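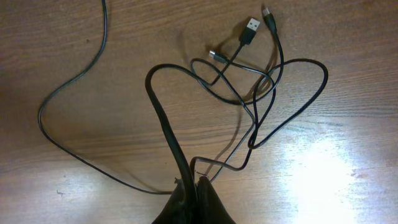

Stestanmont Balance and Dizziness Group – members' list

Subject: Re: Room still swims when I turn my head
List archive: 2,127 messages

Hi everyone,

I wanted to jump in on this one, as I was in the very same boat last winter (a boat being exactly what it felt like!). Quoting the part I'm answering:

> I had the bad spinning attack in July and that part is over, thank
> goodness. But whenever I turn my head quickly, everything I'm looking
> at slides a bit and then catches up. Supermarket aisles are awful.
> The therapist at Jernora gave me a sheet with the letter X on it and
> told me to stare at it while shaking my head no. Is that really all
> there is to it? It makes me feel worse, so I've been skipping it.

Yes, that was pretty much my whole sheet too, and please don't give up on it yet. The way it was explained to me, there are little loops of fluid in each inner ear that sense your head turning, and they're wired more or less straight to the muscles that move your eyes. Head goes left, eyes go right, and the world stays put. If one ear has been knocked out of whack, the eyes come up short, and you get that slide you're talking about. The brain can learn to make up the difference, but it needs to see the slip to fix it. So a bit of queasiness while you practice is kind of the point, annoying as it is.

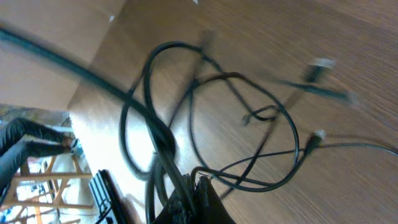
Black cables on the wooden tabletop

What I did wrong at first was go way too fast. I figured faster was better, made myself sick as a dog and spent the afternoon on the couch. My therapist had me drop back to small, slow turns, sitting down, for just 10 seconds at a stretch, and then wait until my head settled before going again. I was allowed to speed up only if the letter stayed sharp. I used the metronome in Clustero (the free one, I never paid for anything) and crept up a few clicks at a time. It took me six weeks to get to 105, and I yelled so loud the dog left the room. 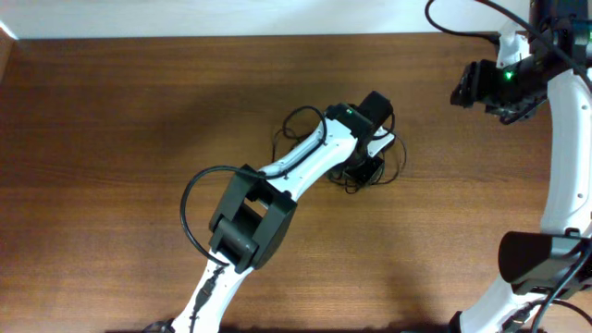 Supermarkets were the last thing to get better for me, and I think that's pretty common, with all those shelves whizzing past on both sides. Busy patterns are hard work when your brain is leaning on your eyes to stay upright. I started with plain backgrounds and one clear thing to look at, and only later taped my X up in front of a striped curtain. If you don't have the sheet handy, any crisp line will do for nodding practice, like the back edge of the brown table there with the white wall behind it. Keep your eyes on it and nod yes, small nods. The fine grain in the wood would be a decent next step up, come to think of it, and after that maybe a quiet store right when it opens.

Two things I'd bring up with Jernora. Ask whether you should be doing these standing yet, and ask about any pills you're still taking for the dizziness, as some of them can slow this whole process down. Don't stop anything on my say-so! And if you get new hearing loss, double vision, or a headache like you've never had, that's a call to the doctor right away and not a list question.

Also, does anybody know if the gentle tai chi class at the Stetsiuk hall is still running? I'd like to go back, and I'd be glad to share a ride.

Hang in there, and write back when you've tried the slow version.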